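To: kedano-arms list
From: Chanida Mahawong
Date: 04/10/2018
Subject: Re: [kedano-arms] left arm drops a few degrees when the gripper closes

Hello all,

Thank you to those who answered on and off the list. I put the earlier message below so the new members can follow, and then I write what we found. I am sorry that it is long.

> Has anybody seen the left arm sag when the gripper closes on
> a thin object? We run two arms over one table, the Kedano
> controller, firmware as delivered. The task is to stack
> dishes. When the fingers close on a plate, the wrist goes
> down by 2 degrees or a little more and then comes back. With
> bowls we do not see it. Last week it did not come back. The
> finger pushed into the table until the current limit stopped
> it. No person was near, but I do not like it.
>
> We changed the wrist cable and the problem is the same.
>
> Nilsuwan group, bench 2

I am the person who looks after this bench, so I spent the week on it. My first idea was the cable, the same as my colleagues. The loop at the wrist is wide, and when the forearm turns it can pull on the connector. We fixed the cable in another way and repeated the motion 100 times. The sag was there in 10 of them, always with plates. So the cable was not guilty, or not alone.

Then I looked at the log from the gripper. When the fingers meet a thin rim, the motor current goes up very fast, much faster than with a bowl. At the same moment the supply voltage on the left arm falls for a short time. The shoulder joint sees the low voltage and goes into its "soft hold" state, in which it keeps only a part of the torque. Normally it leaves this state by itself. If a second dip arrives before it has left, it stays soft and reports nothing to the controller. This is the dangerous part for me. The screen says the arm is holding, and the arm is not holding.

I tested with the plates and bowls we use every day. We have transparent ones in orange, green, blue and a pinkish red, and the opaque bowls, which I keep nested at the right side of the table.

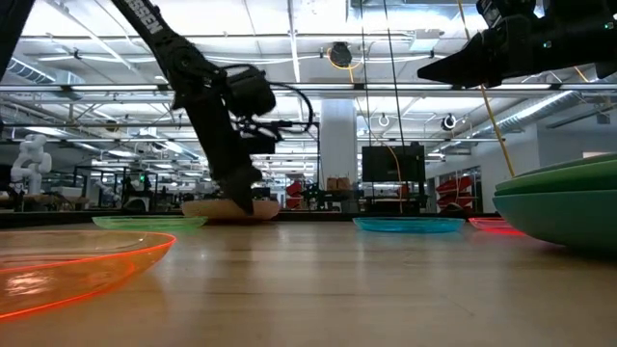 WHAT WE CHANGED

1. The left arm has its own power supply now. Before, it shared one Codska unit with the gripper and the wrist module. The right arm was already separate, and I think this is why we never saw the fault there.

2. The closing speed of the gripper is reduced by half for the last part of the travel. The stacking is slower, but the current peak is much smaller.

3. The soft hold state is now treated as a fault. If any joint enters it, both arms stop and the program must be started again by hand. The change is in the file limits.cfg, and you must restart the controller after you edit it. If you only reload the program, the old value stays in use. I lost one afternoon with this.

4. Until the test is finished, no hands over the table while the arms have power. This includes "only moving one bowl." Please press the stop first.

After these changes I ran 2,000 closings without load and then one full day with dishes. There was no sag and no soft hold in the log. I do not say it is solved forever. The test was with one pair of arms, and our room is cool. A warmer motor may behave in a different way.

WHAT I STILL DO NOT UNDERSTAND

The old log from June has the same voltage dips, but the arm did not sag then. Maybe the firmware was different, maybe the threshold for soft hold was lower. I wrote to Wunetti, who did our installation, and they will look for the settings from that time. If somebody on the list has a controller from before the summer which was never updated, could you please send me the value of hold_v_min? It would help me very much.

Also I would like to know if anybody measured the voltage at the wrist itself. I could measure only at the base, and the real dip at the end of the cable must be deeper.

With kind regards,
Chanida Mahawong
Nilsuwan group

Comments (4)

benchrat
We have the same thing with thin metal lids. Put the gripper on its own supply and it went away the same day. Never thought to look for the soft hold flag though, going to check our logs tonight.

m_ortel
Point 3 should be the default from the factory. An arm that lets go quietly is worse than one that trips.

Chanida Mahawong
@m_ortel I agree, and I have asked for it. @benchrat please tell me what you find, also if you find nothing.

tolly
Our value for hold_v_min is blank in the old file. Does blank mean zero or does it mean it takes the built-in one?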